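Speaker notes: What Eleven Students and Two Arms Got Done in a Term
Ulidholm teachers' meetup, robotics strand, afternoon slot 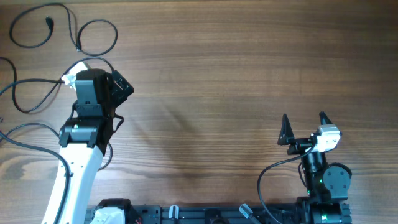
Slide 1. The Koridwood bench: white arm left, black arm right, both on the one rail.

Leave slide 1 up while people sit down. Don't start with the promo clip. They have all seen a promo clip.

Opening. I was against buying these. Say so early. The pitch we got was that students would be "teaching robots" within the first hour, and I have sat through enough pitches to put my coat on at that point. We bought them anyway. I ran the club for a term at Koridwood and I'm going to tell you what the students did with their time, which I wrote down.

Cost. The kit money was 2450, out of the same pot that pays for the 3D printer and for replacing what the 3D printer ruins. Ask the room what they would have bought instead. Let them answer, don't rush this. Last time somebody said a decent drill press and I had no comeback.

Point at the cables on the left side of the table. Ask who has a tidy bench at school. Cable management took up two full sessions for us. The students wanted to tape everything down, then found out where the arm needed slack. I count that as learning. I'm less sure it is the learning in the brochure.

Slide 2 (the task). Text only: "Pick up the block. Put it in the tray." Read it out slowly. That was the whole project. The group named it Olex and I never got a straight answer about why.

How it went, in order:
Weeks one to three, assembly and calibration. One joint went together a notch off and everything after it was wrong. They blamed the software for most of a week. So did I.
Weeks four and five, driving the arms by hand and recording the moves.
After that, recording again, having moved the table.

Slide 3 (the numbers). They recorded some 300 tries at the block. They kept the ones where the block ended up in the tray and threw out the rest, and we had an argument about whether that was fair. Good argument, best hour of the term. Then they ran the trained version and logged every go. Success rate: 53 percent.

Pause here. Someone will say that's pretty good for high school. My reply: compared to what? We never measured a simple scripted motion against it. I asked for that test in May and we ran out of term. Until someone does it I can't tell you the learning part did any work at all. If the block always starts in nearly the same spot, a list of fixed joint angles might do as well or better.

Also mention the lamp. Results were worse in the late sessions and the students decided it was the light. Maybe. They changed the lamp and the block color on the same day, so we don't know. I let them do it, that one's on me.

Slide 4 (Ondrejka contest rules). Keep short. We entered the regional round at Ondrejka. Judges scored the poster and the demo together, and the poster was worth more. Our demo worked once in three. We came away with a certificate for teamwork. Make of that what you like. My complaint is that no team was asked how many times its demo had failed at home, and I'd like that to be a required box on the form.

What I would keep: the logbook, the argument over thrown-out tries, and having two arms, so there was less standing in line.
What I would drop: the word "intelligent" from the club flyer. Also the contest, at least until the form changes.

Likely questions.
Did it get more kids into programming? Eleven signed up, and most of them could already code.
Would you buy again? One arm, maybe. Check what the spare servos cost first.
Can we borrow the lesson plans? Yes, sheet by the door. Weeks four and five need rewriting, so don't print those yet.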